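Section 5. Setting out the kitchen set on the table

This section explains how the table is laid before a session with the Pravureo kitchen set. Please read it to the end before you take anything from the box. One person can do the work in 20 minutes.

You will need:
the kitchen set, box 415
a clean cloth, not fluffy
mild washing-up liquid
the white table, with nothing left on it from the session before

5.1 Placing the pieces

1. Wipe the table with the damp cloth and then with a dry part of the same cloth. Crumbs and small drops must be removed also near the holes in the table top.

2. Put the black frying pan and the black pot on one side, close to the edge. The pan goes in first, as it needs the most space. Its handle may go over the edge of the table.

3. Put the green colander in the middle part of the table, with the open side up. Leave free space on every side of it.

4. Lay the plate at some distance from the colander. The ketchup bottle lies on the plate, on its side. Check that the cap is closed.

5. Put the orange slice on one side of the plate and the two small red fruits on the other side. They should not touch the plate.
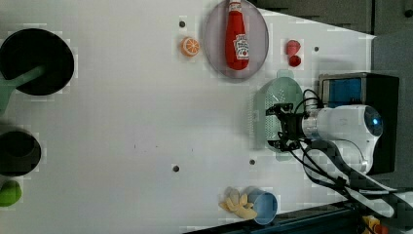

Note: small pieces roll easily. If a fruit does not stay in its place, turn it a little until it rests on a flatter part. Do not use tape or glue, the marks are difficult to clean.

Caution: keep the small fruits away from young children. They can be swallowed.

5.2 Checking and cleaning the colander

The colander is the piece which needs the most care. Dried soap closes the holes, and this is not always seen when the colander stands on a table. Please check it before every session.

1. Take the colander by the tab handle and hold it against a lamp or a window.

2. Look at the holes in the middle first, then at the holes near the outside. A closed hole should be opened with warm water and a soft brush. Never push a needle or a knife through it.

3. Look at the surface from a low angle. A thin film of soap is easier to notice in this way.
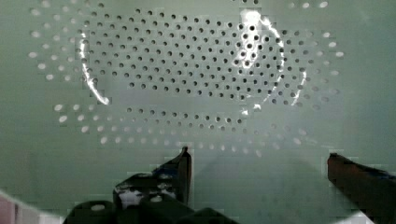
Plelside Kitchen Skills Club, Ledunham. Equipment pages.

4. Rinse the colander 2 times with clean water and let it dry upside down on the cloth. Do not put it on a radiator.

5. When it is dry, put it back in the middle part of the table, as in 5.1.

Note: the frying pan and the pot are cleaned in the same way, but without the brush. The Pan leaflet in the lid of the box has more information about their surface.

5.3 Changing the layout

You may change the pieces between two exercises. The colander and the pan normally stay. The plate, the ketchup and the fruits can be put away when they are not needed, and the green utensil can be laid in the pan with its wide part over the rim.
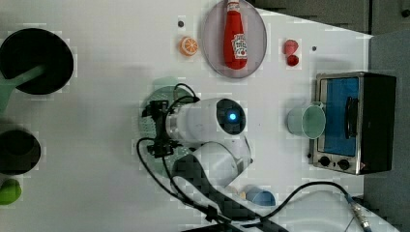 5.4 Putting the set away

1. Put the pot into the frying pan with the cloth between them.

2. Put the colander on top, then the plate.

3. The fruits and the orange slice go in the small bag. Close the bag before you put it in the box.

4. If a piece is missing or damaged, write it on the card inside the lid. New pieces are given out on Tuesday.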